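Bin notebook, December, page 2

Started at 1705, after the others had cleared out and I could have the cell to myself. The question for this stretch is the same one I've been chewing on since the Fliltska visit: can we hand the "empty the bin" chore to the arm and walk away, or are we still babysitting?

Short version so I can find it later: still babysitting, but a lot less than in the fall.

For anyone picking this up cold, the job is the kitting bin chore. Parts get dumped in a metal bin, the arm takes them out one by one and sets them on the tray in whatever order the Litunier list asks for. A bored teenager does it in a minute while looking at a phone. I'm using toy-sized blocks again because I got tired of scratching real parts, and because a block has nice flat sides and so I have no excuses when it goes wrong.

Ran 13 attempts with the new grasp ranking (the Brenen branch, with the wall margin put back where it was before I messed with it). Blocks that had room on both sides were boring, which I mean as the highest praise. It went down, closed, came up, set the thing on the tray, and I drank my coffee. Two attempts failed and both were the same failure, blocks lying right up against each other with no room for a finger. The planner sees one fat block, picks the middle, and comes down right on the seam. I swear I could hear it being confident about it.

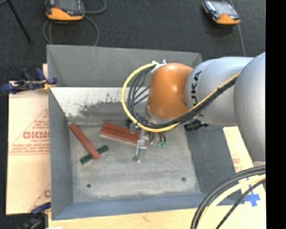
Two red ones side by side at the finger, red-over-green cross still to do. Clamps on the left side of the bin.

I like the crossed pair as a test. You or I would take the top one without thinking, and the software has to work out which one IS the top one from a depth picture with a dull grey bin behind it. It got that right every time I set it up this evening! Not what I expected, given how much trouble dark green has given us (the depth readings go mushy on it, see my grumbling a few pages back). I think the longer settle time before the scan is doing the work there, but I changed the lighting too, so I can't really claim that. Should have changed one thing at a time. I say this every week.

Side-by-side blocks: what I'd do with my own hand is poke one of them with a fingertip, open up a gap, then grab. So that's the plan. Add a nudge move, low force, finger closed, push along the short side and rescan. Bermúdez has a nudge in its demo code and it's ugly but short, I could probably lift the idea in an afternoon. Worry: nudging toward a wall makes things worse, and the sloped sides will tip a block up on its edge, and then we have a new problem with a new name.

Cables. The loop by the wrist needs looking at again. It clears the bin wall at the poses we use now, but a nudge will want the wrist lower and more twisted, and I don't love my odds. Check the sweep in simulation first, slowly, before anybody gets brave with the real arm. Also the clamps have to go in the collision model properly, with the handles. Right now they're a box I drew by eye.

On the bigger question, since somebody always asks me at lunch whether this means a robot can unload their dishwasher. No! A dishwasher is a bin full of things leaning on each other, and leaning on each other is exactly where I lose. Sorting loose stuff on a shop floor, same bin, same parts, same light – yeah, I'd say we're nearly there, with a person within shouting distance. Forks, no. Ask me after the nudge works.

To do
Nudge move, first pass, force limit set low
Clamp handles into the collision model
Rerun the crossed pair with the OLD lighting, new settle time
Log the seam picks separately so they stop hiding in the average
Find out who has the other roll of blue tape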